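Navigation group: results from the small-object search runs

Ekaette Onuoha and Mohsin Minhas have finished the first full round of search tests in the Irkier simulator. The task is simple to state. An agent starts at a random spot in a furnished home, is given the name of an object, and has to stop close to it with the object in view.

The new part is the memory. The agent keeps a rough floor map and marks each patch with how well it has been looked at, so a far glance counts for less than a close one. Patches with a low score get a second visit. The older Tolentino planner treats a patch as done once it has been seen at all, and small things near walls are often missed that way.

The round covered 1673 episodes in 11 simulated homes, with a limit of 500 steps each. The new agent found more of the small targets than the old planner did. On large furniture the two came out even. Toys on carpet were among the harder targets, as in the view below, with a toy bicycle near the back wall to the right of a door.

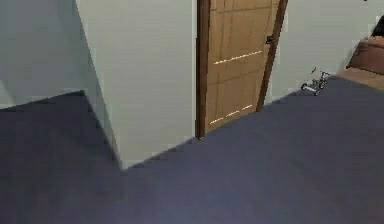 What still goes wrong

Most failed episodes ended at the step limit. The agent tends to go back to corners it has already checked, and tight spots beside wall blocks cost it a lot of turns. Sigita Lepik is working on a fix for the turning - it should be ready for the next round in March. Episode logs are in the Mutberg folder. Send questions to Ekaette.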